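Visit to the Kaijage Surgical Training Center

Our group of sterile processing and operating room staff from Dondness spent a day in November at Kaijage, where the robotic surgery program has been running for 4 years. Our own hospital has ordered its first system, and the purpose of the trip was to see what the work looks like for everyone who isn't the surgeon. Eleven of us had signed up and the bus left at 6:30 in the morning.

Arrival and introduction

We were met by Ulises Ulloa, who coordinates the OR staff. He began with the numbers. The program did 361 cases last year, and the team expects more this year now that a second room has been fitted out. He also told us that the first months were slow. Room setup took close to an hour at the start, and the staff stayed late often enough that two people asked to be moved back to open surgery. One of them has since returned.

Setup now takes 20 minutes on a normal day. Ulloa put this down to a fixed pair of people doing the draping and to tape marks on the floor for the cart. We saw the tape. It has been replaced many times and is a different color in each room.

The room

The console sits against the far wall, about where the supply cabinet would be in our rooms. The surgeon works there with hands and feet and is not scrubbed. The assistant and the scrub nurse stay at the table with the arms between them. Several of us noticed how little space is left on the assistant's side once the arms are docked, and that the anesthesia team has moved its cart back and uses longer lines.

Communication came up many times. With the surgeon's head in the console, nobody at the table can read a face or follow a glance. At Kaijage they now repeat every request out loud. "Needle in." "Needle in, I see it." A circulating nurse told us this felt silly for a few weeks and she now does it at home. The room has a speaker at the console, and the volume is a running argument.

Instruments and reprocessing

This was the part most of us had come for. Danjuma Iyamu runs the reprocessing department and gave us two hours, including his lunch break. The wristed instruments have fine cables and small pulleys near the tip, and soil gets into places a brush does not reach easily. Each one is flushed, soaked, brushed, put through the ultrasonic washer and then looked at under magnification. His department handles up to 1000 instruments of all kinds on a busy day, and the robotic ones take far more time apiece than a clamp or a pair of scissors.

He hired one extra person for this and says he should have asked for two. Every instrument also has a limited number of uses, and the tracking is done in Plusovard, the same software they use for trays. When an instrument runs out in the middle of a case, the room calls down, so a spare set is kept on the shelf by the elevator. Iyamu let us handle a few retired instruments. The jaws are smaller than they look on a monitor, and the wrist moves very freely when it is not attached to anything.

Suturing on the monitor

After lunch we went to the viewing room. The large screen there shows the same picture the table staff work from. We watched suturing, with two instruments and a blue monofilament thread. A loop of the thread goes around the neck of one instrument just below its jaws, and the other instrument has its jaws at the strand. At this magnification the pulleys in the wrist are easy to make out, and so are the bright reflections off the metal.
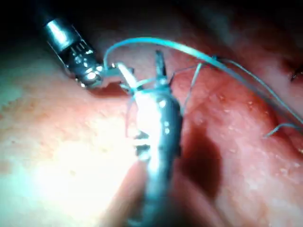
Questions at the end

We had half an hour with Ulloa and Iyamu before the bus. Most of the questions were about jobs. Ulloa said no positions were cut, but the work shifted. The assistant used to hold a camera for long stretches and no longer does, which several people with bad shoulders were glad about. In exchange the assistant changes instruments, handles suction and passes suture, often alone.

Training was the other subject. New scrub staff at Kaijage do practice sessions with an empty room before their first case, including an emergency undocking drill. The drill is repeated twice a year and timed. Our colleagues from the Fleltden site asked for a copy of the checklist and Ulloa agreed to send it.

The supply list and the floor measurements are in the shared folder. Anyone who wants to join a second visit in the spring should give their name to the OR desk.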